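We use cookies to remember your reading level and to count visits. Accept / Change settings

How a truck gets from the factory to the road

Next time you are in the car, look at the trucks going past. Some are small vans with a sliding door. Some pull two trailers and have more wheels than you can count before they are gone. Every one of them was built in a factory, often in another country, and then had to travel to the place where it works.

So who sells trucks, and how do they get here?

Who builds them

A company that builds trucks is called a manufacturer. Let's use one called Prostlow. Prostlow has a factory with a long moving line. At the start of the line there is only a frame, which looks a bit like a steel ladder lying flat. Workers and machines add the axles, then the engine, then the cab where the driver sits. Wheels go on near the end.

One truck has thousands of parts. Most of them are not made by Prostlow at all. The seats come from one company, the glass from another and the tyres from a third. These companies are called suppliers. If one supplier runs late, the whole line may have to stop and wait.

Light, medium and heavy

Trucks are sorted by how much they weigh when they are full.

A light truck might carry bread to shops or tools to a building site. In many places, you can drive one with the same licence you use for a car.

A medium truck might carry furniture or collect rubbish. A heavy truck carries the really big loads, such as gravel, logs or shipping containers. Drivers need a special licence for these, and they have to pass extra tests to get it.

A truck that weighs 4,000 kilograms is about as heavy as a small elephant, and that is still one of the lighter ones.

Crossing the sea

Trucks that are going overseas are driven onto a special ship. It is called a roll-on, roll-off ship, because the trucks roll on at one end of the trip and roll off at the other. Inside, it looks like a tall car park with low ceilings. A ship like this could take 900 trucks and vans on one trip.

Each truck is tied down with strong straps so that it can't slide when the sea gets rough. The trip might take 30 days, or longer if the weather is bad or the port is busy.

When the ship arrives, the trucks don't go straight to the people who want them. First, officers at the port check the papers. They want to know what has come in, who is bringing it and whether the right tax has been paid. They may also look underneath for mud and seeds. A seed stuck in a tyre could grow into a weed that doesn't belong here.

What a distributor does

Prostlow is a long way away, and it can't look after every customer itself. It picks a company in each country to do that job. This company is called a distributor. Ours is called Kekari.

Kekari buys trucks from Prostlow and brings them in. It also keeps a big warehouse full of spare parts - filters, mirrors, brake pads, light bulbs and bolts of every size. Spare parts matter a lot. A truck that is broken down can't earn any money, and its owner won't want to wait for a new mirror to come by ship.

The distributor has to guess which parts people will need. If it keeps too few, customers get cross. If it keeps too many, the shelves fill up with things that don't sell.

What a dealer does

A dealer is the place where you can go and look at a truck, sit in it and buy it. Dealers buy their trucks from the distributor. Most of them have a workshop out the back where mechanics do repairs and services.

Let's say there is a dealer in the town of Holten. A bakery called Fahmy wants a new delivery van. The owner goes to the dealer, tries a few vans and picks one. The dealer may need to order it in the right colour, or have shelves put in the back for bread trays. Then the van gets its number plates, and it's ready to go.

When a van has had its day

Trucks work hard, and some are still on the road after 20 years. When one is too old to fix, it goes to a wrecker. Parts that still work are taken off and sold. The steel is crushed, melted and used again.

Words to know

Axle - the bar that joins a pair of wheels
Cab - the part of a truck where the driver sits
Import - to bring something in from another country
Supplier - a company that makes or sells parts to another company 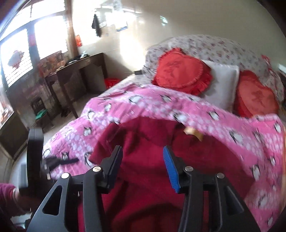
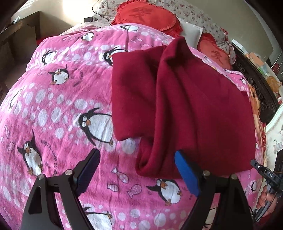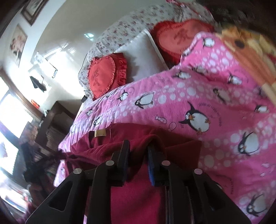
Dark red or maroon fabric on a bed, with a black gripper

Shared 30 times | 4 comments

Sign up for our newsletter and get a new explainer each month. Ask a grown-up first.

Comments

My son is seven and wanted to know if the ship ever gets full up. I said yes but I wasn't sure.

We used this with our grade 3 class. They liked the part about the seeds in the tyres. Could you do one on trains next?

my grandpa drives a heavy truck and he says the test was hard

Is a ute a light truck? We had a big argument about it at dinner.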